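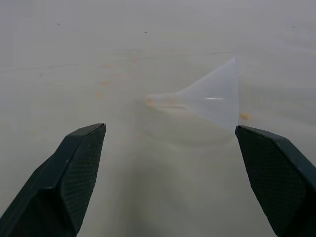
The Brarwood table top in Pale, the color most people order after looking at all the others.

Wereo Brarwood Work Table
$1,601, legs included

A work table has one job, and it is remarkable how many of them turn it down. Some wobble. Some arrive with a drawer that opens into your stomach. The Brarwood stands where you put it, holds up whatever you set on it, and otherwise keeps its opinions to itself.

We started making it when Geert Segers, who designs most of our furniture and complains about the rest, got tired of folding a receipt to put under one leg of his desk. His first drawing had no features at all. Sales asked for features. After a long and not very friendly meeting in August, the table got adjustable feet and a rail at the back for cables. Geert still calls it the deluxe model.

Height

The standard table is 880 mm high, a comfortable height for standing work if you are of ordinary build and a good place to lean if you aren't. The feet screw in and out to deal with floors that were poured on a Friday afternoon. Turn them by hand. If you need a wrench, something is already sitting on the table, and you should take it off.

The seated version is lower and otherwise the same. It costs the same too. We were asked why, given that the legs are shorter, and the answer is that someone has to cut them.

Finish and cleaning

The top comes in Pale, Slate and a green that Indira Kulkarni in our showroom sells with great conviction. Pale shows coffee. Slate shows everything except coffee. The green hides both but has to be lived with.

Wipe the top with a damp cloth and a little dish soap. Please don't use scouring powder, and please don't write to tell us that you used scouring powder and it scratched.

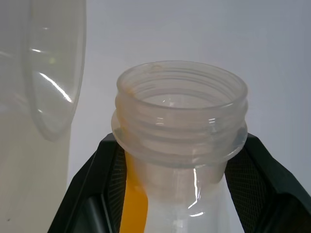 Spills should come up the same day without an argument. Leave them over a weekend and you may need a second pass. Solvents are a different matter, so ask us before you let any near the finish, and tell us which one. "The strong stuff under the sink" has come up more than once.

Delivery and assembly

Allow five weeks. The table arrives in two boxes, usually together. You will need another adult and a clear stretch of floor. The instructions were rewritten by Meenakshi Kaimal, who put together the sample using the old ones and came back with notes. Step 4 is now in the right place, before step 5.

Removal of your old table can be arranged when you order. The drivers won't empty its drawers for you, and they have asked us to mention this.

Options

Gretex mat for the floor
Cable rail extension
Unnithan shelf, upper or lower
Spare feet, set of four

The Unnithan shelf fits every Brarwood made since we moved the bolt holes. For an older table, send Siwan Skyrme a photo of the underside and she'll let you know, kindly, which one you have.

Page updated Friday, May 14, 2021. Prices exclude sales tax.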